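Truvutby comes back to the Fuentealba hall in November

Our theater group will present the musical Truvutby again this fall, with 11 actors and a small live band of three. Many members asked us to repeat it after the spring shows, when the hall was full on both nights and we had to send people home.

Ximena Olivares directs, as before. Valentina Henríquez takes the part of the ferry captain, and she has also written new words for the second song, which in the old version was difficult to sing in English. The first act is now shorter by 22 lines.

The costumes are almost ready. For the stage floor and the furniture we still need 1360 dollars, and every small donation helps us. 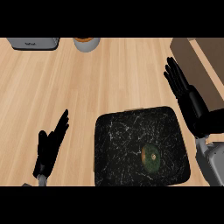
The kitchen of the captain's house opens the second act, and Ximena wants it simple. She asks for a table of long, narrow planks in pale tan and honey colors, with a dark board with white and gray veins on it, and much free space left so the actors can put their hands down during the quarrel song. If you have such a table at home and can lend it, please write to the Pralis office before Saturday.

Tickets are sold at the Flalireck bookstore and at the door.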